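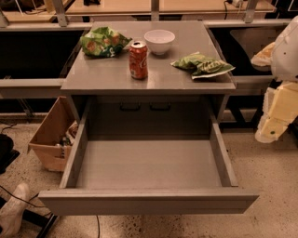

Edimia Housing Co-operative
Minutes of the ordinary general meeting
Held in the ground floor meeting room, 30 August 2026, 10.30 am

Chair: Jovita Chávez
Minutes: Adelmo Pace
Apologies: flats 4 and 19
The meeting was quorate.

1. Minutes of the previous meeting
Agreed as a correct record, with one amendment. Under item 5, "east stairwell" should read "west stairwell". Signed by the Chair.

2. Matters arising
2.1 Cycle store lock. Replaced. Keys are held in the office and signed out against flat number.
2.2 Gutter above the rear entrance. Cleared by the contractor. The bracket is still loose and was not part of the quotation. Carried forward.
2.3 Letter to the council on the dropped kerb. No reply received. AP to write again.

3. Hot water
3.1 JC reported on the survey of the communal boiler by Negri. The heat exchanger is scaled and the circulating pump on the north loop is near the end of its life. The cylinder is sound.
3.2 Stored water is being held at 60 degrees, as required by the control scheme. Flats at the far end of the north loop have reported long waits in the morning. Negri attributes this to the pump and to a balancing valve left partly shut after earlier works.
3.3 Two options were put: descale and replace the pump only, or do both and re-lag the exposed pipework in the basement. The meeting preferred the second.
3.4 Resolved: to accept the quotation from Negri for descaling, pump replacement and lagging, the work to be done in October. Carried, 2 against.
3.5 Flat 11 asked for the objection to be recorded that only one quotation had been obtained. Recorded.
3.6 Hot water will be off for one working day. Written notice of 7 days to be given to all flats.

4. Lift
4.1 The service contract with Movedance is due for renewal. Terms are unchanged except that weekend call-outs are now charged separately.
4.2 The door sensor on the second floor continues to trip. The engineer has adjusted it and recommends replacement if the fault returns.
4.3 Resolved: to renew for one year. Carried with none against.

5. Meeting room
5.1 Hire to outside groups was discussed. It was proposed that the refundable deposit be set at £300 for evening bookings, with no deposit for members.
5.2 It was asked whether Sulia, the choir booked for the autumn, would be bound by the new deposit. The Chair ruled that bookings already confirmed stand on their existing terms.
5.3 Resolved: as proposed. AP to amend the hire form.

6. Laundry room
6.1 Dryer filters are not being emptied between loads. A notice is to be fixed at eye level.
6.2 A request to extend hours past 10 pm was refused on grounds of noise to flats 1 and 2A.

7. Any other business
7.1 Flat 8 asked for the recycling bins to be moved nearer the gate. The collection crew's access route is to be checked first. JC to enquire.
7.2 The loft hatch on the top landing is to be kept locked.

Actions
AP: second letter to the council; hire form; laundry notice.
JC: confirm order with Negri; sign Movedance renewal; bin access; obtain a price for the gutter bracket.

The meeting closed at 11.55 am. Date of the next meeting to be notified once the boiler work is booked.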